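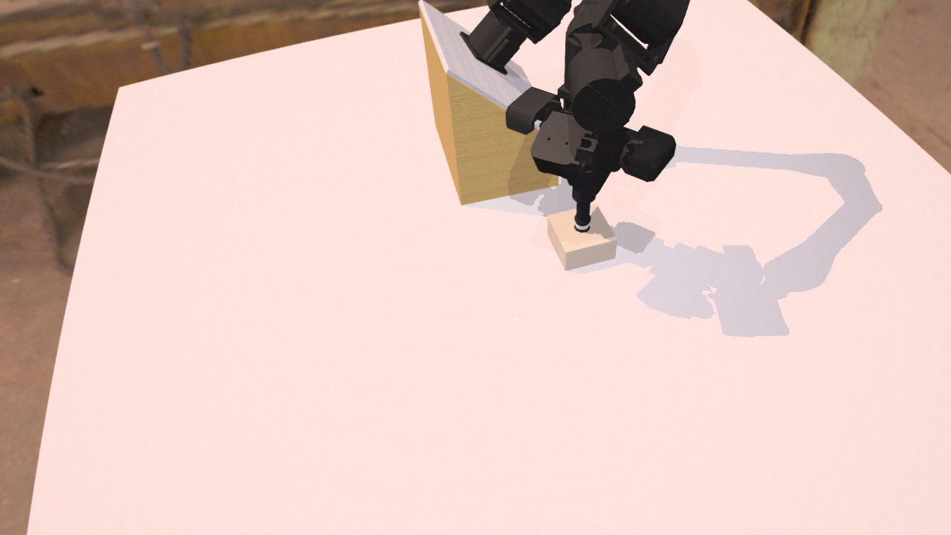
Urkero

Hi! Urkero is my pile of printable wrapping paper, gift tags and little banner flags, finally cleaned up and put in one place so I can stop emailing zip files to my cousins every December. There are 178 patterns in it right now. Most are stripes and dots in some form (I know what I like), plus a bunch of leaves, some wobbly checks, and one set of lemons that I'm unreasonably proud of.

This is version 3. If you have an older copy, throw it out and start fresh, please. I renamed nearly everything and the old project files won't find the new patterns.

What's in the folder

sheets: full-page patterns for wrapping small things, like soap, candles or paperbacks
tags: the same patterns cut down to tag size, with a circle marked for the hole punch
flags: triangles for banners, with a fold-over strip at the top for the string
colors.csv: every color I used, with the name I gave it and the patterns it shows up in
patterns.csv: one line per pattern, with its name, family, season and number of colors

It comes to 474 files altogether. Not every pattern has a flag, so don't go hunting for a lemon banner. The lemons looked terrible upside down and I gave up.

Getting started

Download the whole folder, unzip it, and open anything in sheets. They're all regular PDFs, so whatever you use to read PDFs will do. Set your printer to "actual size." If you leave it on "fit to page" the tags come out a tiny bit small and the backs won't line up with the fronts, and you'll sit there blaming your scissors like I did.

I made everything for US letter paper. A4 works too, you just get a slightly wider white margin at the top and bottom.

For paper, I use plain 24 lb for the sheets and a light cardstock for tags and flags. Glossy photo paper looks gorgeous but it cracks along every fold, so save it for tags.

The color sets

Every pattern belongs to one of the color sets, and you can mix patterns inside a set without thinking too hard about it.

Ivholm is the quiet one: oatmeal, gray-blue, a dusty green, and a brown I mixed to match my kitchen cabinets. Good for housewarming presents and for people who say they don't like color.

Miranda is the loud one! Hot pink, tangerine, a yellow that eats ink like crazy. This is the set I reach for at birthdays. If your printer is running low on magenta, you'll know about it by the second sheet.

Jakby is mostly for fall and winter. Rust, plum, cream, deep green. I started it one September when it was still far too hot for any of that, and I think it shows a little, since the plum is brighter than a real plum has any business being.

About colors.csv

The color names are mine and they're silly. "Toast, second try" is a real entry. The hex codes next to them are what I picked on my own screen, and my screen runs warm, so print one test tag before you commit to a whole party. Inkjets make the greens darker. My neighbor's laser printer made them almost teal (kind of nice, to be fair).

The season column in patterns.csv is just my opinion. I have the plain red stripe down as winter, but it would look great on a picnic table in July.

Known problems

The wide check in Ivholm has a visible seam if you tape two sheets together. I've tried to fix it and only managed to move it.
Two of the Miranda dot patterns are so close that I can't tell them apart once they're printed. I'm keeping both.
Some flags have the fold line printed a little too dark. Fold it toward the back and it disappears.
Old home printers can be very slow with the leaf patterns. Start it, go make coffee.

Can I use these?

Yes, for anything you're giving away, hanging up or wrapping. School fairs and bake sales are fine too. Please don't sell the files or put the patterns on things in a shop. I've printed around 2000 tags from this set myself, and I'd still love to see what yours look like.

Changes in this version

Added the Jakby set
Moved the hole punch circle away from the edge on all tags
Renamed files so they sort by color set first
Took out the snowmen (sorry)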